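Shelving, Brick and Overhead Pipes: Which Tips Hold Up

Posted by Birdie Alcantara, 2024-05-20
Filed under: Workshop, Storage

I get sent a lot of storage advice. Most of it assumes a drywalled room with studs where you expect them, a flat ceiling and a level floor. My shop has brick walls, a metal ceiling and pipes overhead, and I suspect plenty of you are in the same boat, or in a basement or converted garage that behaves much like it. So I went through the tips I keep seeing and sorted them by whether I'd repeat them to someone I liked.

Standing shelves against brick

The first tip in every article is to push the unit tight to the wall to save space. I don't. Old brick is rarely flat, and a tight unit ends up touching at two high spots and rocking on them. It also leaves no room for air, and the back of every cardboard box goes soft by the end of a humid summer. I leave a gap wide enough to get my hand down, and I can fish out the screwdriver that always rolls off the back.

Do anchor it, though. I was skeptical about this one for years because my units were heavy and I thought heavy meant stable. Then I pulled on a stuck drawer of router bits and felt the whole upright lean toward me. One strap or angle bracket near the top on each side is enough for an ordinary household unit. With a gap behind, use a block of wood as a spacer between bracket and wall so you aren't bending metal every time somebody bumps it.

Drill the brick or drill the mortar? People get heated about this. The case for mortar is that you can patch it later and nobody will notice. The case for brick is that it holds better, provided the brick is sound. For a light hook I go into the mortar. For anything that keeps a shelf from falling on me I go into solid brick, well away from the edges, slowly, with a masonry bit and the hammer setting turned off until I know how crumbly the stuff is. If red dust pours out like flour and the bit sinks without any effort, stop and pick another spot. A bigger plug won't save you there.

Adhesive hooks on bare brick: no. I tried three brands including the Istex ones that claim to be made for rough masonry. The longest any of them lasted was 19 days, holding a dustpan.

Load ratings

The shelving I bought most recently is a white unit sold under the Wodell name, and the carton said 1000 pounds in type larger than the name itself. Read the small print on yours. Mine turned out to mean the total for the unit, evenly spread, on a level floor, on feet, with the assembly done exactly as drawn. Change any of those and the number is decoration.

Evenly spread is the part everybody skips. A vise sitting in the middle of a shelf is a very different thing from the same weight in paint cans from end to end. If you have one heavy lump to store, put it over an upright, on the lowest shelf you can stand to bend down to.

And if you put casters on a unit that was sold with feet, assume you've thrown the rating away. I like casters. I have them on my scrap cart. I wouldn't put them under anything taller than I am.

White shelves show every fingerprint, people say. They do. They also show the black screw you dropped, and in a room with mediocre light I'll take that trade. Wipe them with dish soap and warm water, then dry them. The Prastosness spray I was sent smelled like a dentist's office and cleaned exactly as well as the dish soap.

Cardboard, bins and the labeling craze

Clear bins are better than solid ones for anything you use less than once a month. That's about as far as my enthusiasm goes. The matching-bin look costs a lot of money, and the bins themselves take up room: thick walls, tapered sides, fancy lids. On one shelf I swapped 18 mismatched shoe boxes for a set of matching bins and lost so much space to the taper that the glues had to move downstairs.

Labels on the short end, facing out, in marker on masking tape. Skip the label machine unless you enjoy the label machine. Contents change and you will not reprint.

Don't store cardboard on the floor in a brick room. Get it up on a shelf, or on scraps of lumber if you've run out of shelf.

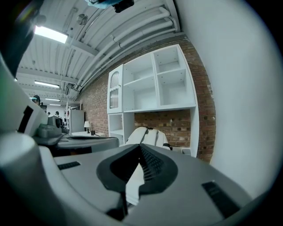
Which brings me to what goes on overhead, where I think the advice is at its worst.

Every small-space article says to use your ceiling. Hang the bikes, hang the ladder, hang the lumber. If your ceiling is corrugated metal panels, please don't screw anything into the panels. They're there to cover or carry something else, and depending on the building there may be wiring, insulation or weather right on the other side. The beams are another matter, but even there I wouldn't drill or clamp anything heavier than a light fixture without asking whoever is responsible for the structure. Painted white, a sturdy beam and a flimsy piece of trim look alike from the floor.

Pipes are not a closet rod

I've lost count of the times I've seen S-hooks over an insulated pipe with extension cords swinging off them. The hook bites into the insulation, the insulation splits, and if the pipe carries anything cold you get drips under the split. Pipe clamps are sized to hold the pipe and what's in it. They weren't put there for your garden hose.

If you rent, there's a second reason, and it's the landlord.

What I do with pipes that run along a wall is treat the strip of wall beneath them as off limits for tall storage. Keep a clear reach so you can see a leak start and a plumber can get a wrench in without unloading your shelves onto the bench. The top shelf under any pipe gets only things that can take a dripping: plastic tubs with real lids, jars, spare buckets. No power tools, no paper, no sandpaper.

Wrapping tape around a torn spot in the insulation is fine as a way to keep the dust in. As a repair it's poor. Foam sleeves are cheap and come slit down one side, and replacing a bad section is a ten-minute job if you can reach it safely and you know that what's underneath is an ordinary water line. If you don't know what's underneath, or the covering looks old and chalky, leave it alone and get it looked at before you touch it.

Keep vents clear

A ceiling vent wants open space. I won't give you a magic distance because I've seen five different ones quoted with great confidence, and the proper answer depends on the fitting. My own habit is to stack nothing beneath one that comes higher than my shoulder. Dust the cover when you dust the lights. If it's gray to begin with you can't judge by looking, so run a damp cloth around it and see what comes off.

The same goes for sprinkler heads, except there your local fire code has an opinion, and you should go by that and ignore mine.

Dust on exposed ceilings

Corrugated metal collects dust wherever there's a ledge, and so does the top of every pipe. The popular tip is a leaf blower with the doors open. I tried it once, in September, and I was still wiping the bench a week later. A vacuum with a soft brush on an extension tube is slower and puts the dust somewhere. Start with the beams, do the pipe tops next with hardly any pressure, then the shelves, then the floor. Cover the bench with an old sheet first and carry the sheet outside folded inward.

Microfiber on a long pole is all right on smooth paint. On anything with clamps and screw heads it snags, and then you're standing on a ladder picking blue fluff off a clamp.

Sealing the brick

Somebody always asks. Clear sealers are sold as the cure for dusty brick, and on a dry inside wall they do cut down on the grit. On a wall that takes in damp from the other side, a sealer that doesn't breathe can hold moisture in and pop the face right off the brick. Tape a square of clear plastic to the wall for a couple of days before you buy anything. If you find beads of water on the wall side, leave the sealer in the store and go find out where the damp is coming from.

I used Szabo breathable on a patch behind the drill press. It stopped the shedding. It also turned the brick a shade darker than the jar's color chip promised, so test it somewhere ugly.

A stiff brush and the vacuum, once a season, does most of the same work for nothing.

Quick notes from the mail

Magnetic strips on metal shelf uprights: good for light tools, as long as the upright is steel. Test with a fridge magnet before ordering.

Pegboard on brick: needs battens behind it or the pegs won't go in. Around 10 people wrote to tell me they found this out after the pegboard was up.

Shelf liner: only where you keep round things. Elsewhere it curls.

Silica packets saved from shoe boxes: they're full already by the time you get them. A closed toolbox with fresh ones is worth doing, an open shelf is a waste of packets.

Next month is extension cords, and I have complaints.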